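Skeledberg Office Kitchens Waste Trial: Spring Progress Report

To: Manuela Fabbri
From: Jaxon Penner
Sun 13 April

The trial was supposed to show that staff will give up paper cups if they are offered a mug and a place to hang it. I said in November that I doubted this, and I still do, although the numbers are better than I expected.

In the last full month before the trial, the Skeledberg office bought 1,465 paper cups. Last month it bought 678. Serena Sorrentino reads that as a drop of more than half and would like to say so in the newsletter. I would ask her to wait. Purchasing had a stockpile in the second-floor closet when we began, and I have not been able to find out how much of it was used up before anyone placed a new order. Cups bought and cups thrown away are different figures, and we only have the first.

The mugs themselves have gone down well enough. People like having one of their own and complain when it goes missing. Washing is another matter. The dishwasher on the third floor runs once a day whether it is full or not, and Rebecca Farina has asked for it to go on a timer. Facilities has the request. I have heard nothing back. 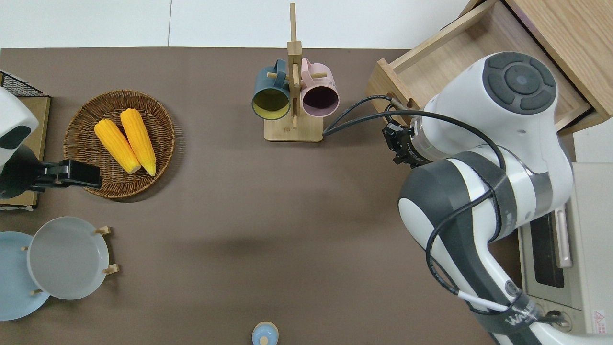

The Curkidholm office joined late and has 10 people signed up out of a planned 15. Shaimaa Fahmy thinks the rest will come along once the coffee machine there is fixed. Maybe so. At the moment most of them walk across the street to buy coffee, and it comes back in a paper cup that never shows up in our purchasing records. I can't see how we count those without going through the trash, and I am not proposing that.

Money is on track. We have spent what we said we would on mugs and stands, and less on signs, mainly because the first batch was printed with the wrong floor numbers and the printer redid it for free.

For the next period I want two things – a bin check at both offices, done on the same day, and a straight answer from purchasing about the closet. Until I have both I would rather not extend the trial to a third site, even though the budget allows it.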